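Jusari Letters and Plates - read me first

Hi! If you've landed in this folder, you probably want demonstrations of two arms moving small foam letters onto plates. That's what we have, and I'm pretty fond of it. I'm Catriona Skinner, I looked after the recordings, and Chae-won Nam and Rostam Jafarzadeh did most of the driving.

What's in it

There are 900 episodes, all teleoperated, all on the same table. Each one has video from a wrist camera on each arm plus a fixed camera, joint positions, gripper opening, and a typed instruction. I set 200 episodes aside for testing. Please leave them out of training, even if you're only trying something quickly (I know, I know).

The instructions are short and sound like a person talking: "put the yellow ones on the blue plate," "spell something on the green plate," that sort of thing. Do-yoon Cha wrote the first batch in January and the rest of us added to it whenever we got bored of his. We have almost 2,000 wordings now, so lots of episodes come with more than one.

How an episode goes

The plates go down first, then the letters get scattered by hand. The driver reads the instruction, does the job with whichever arm is closer, and backs off. If a letter gets dropped and picked up again we keep it - those are some of the best episodes for teaching a policy to recover. If a letter goes off the table we stop and mark the episode "aborted" in the index.

About the letter labels

A lowercase "d" lying on its back looks an awful lot like a "p," and don't get me started on "u" and "c." Every piece has a color and a best-guess name in labels.csv, plus a column called also_read_as. Use that column! Version 2 of the labels fixed a lot of these, but if you only need color, go with color and save yourself the headache.

A few frames
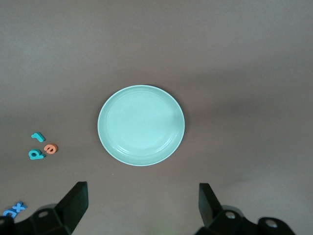 Wrist view with the mint plate still bare and some letters off to the left. 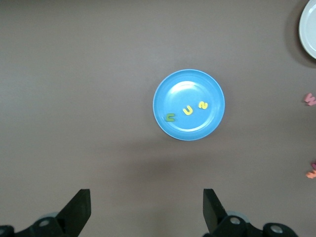
Wrist view again, three pieces on the blue plate.
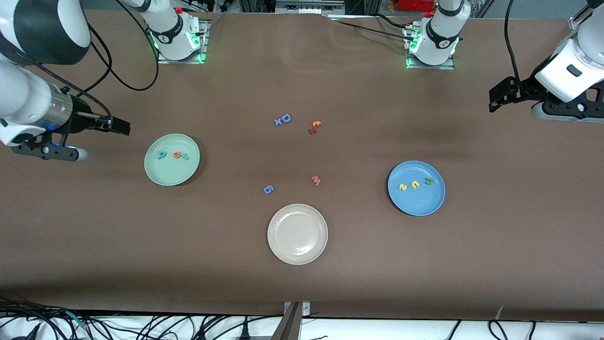 Fixed camera, both arms, three plates.

Known problems

The wrist views lose letters at the edges all the time, so check the fixed camera before you decide a piece is missing. Shadows from the arms move across the table too, and our first grasp detector (the Drarent one) liked to chase them. Kyung-tae Ok has a mask script in tools/ that helps a bit.

Timestamps between cameras can drift in the longer episodes. The resync script fixes it, but run it before you cut clips, or you'll be doing it twice like I did.

Changes

March 11, 2020 - new test split, label fixes, aborted episodes moved to their own folder.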